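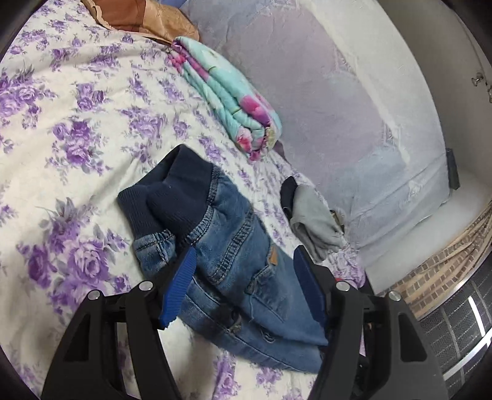 marlow_pines replied:
Cold wash only, and leave the dryer out of it. Ribbed cuffs go wavy after a few hot cycles and no amount of ironing brings them back.

tubsock570 wrote:
I disagree. I've dried kids' jeans on medium for years. What ruins them is the spin. Ours was set to 800 by default and everything came out twisted.

hallway_rug replied:
Is 800 even high? My old Heltitex only had two speeds and I never knew what they were.

tubsock570 wrote:
High enough for small clothes if you overload it.

marlow_pines replied:
Medium on your dryer may be low on mine. The Bianchini at the Cillcombe laundromat runs hot on every setting. I lost two pairs of leggings in there one Saturday.

quietgravel wrote:
Has anyone tried buying a size up and rolling them? My son is between sizes and I'd like to get through to April without another order. Also, does the Punivell detergent fade dark denim? The store brand did.

hallway_rug replied:
No fading here, but I turn them inside out and use half a cap - the full cap leaves streaks.

marlow_pines replied:
Size up, yes. Still no dryer.

6 comments | 3 shares
Print this thread | E-mail this thread
Contact us | Back to top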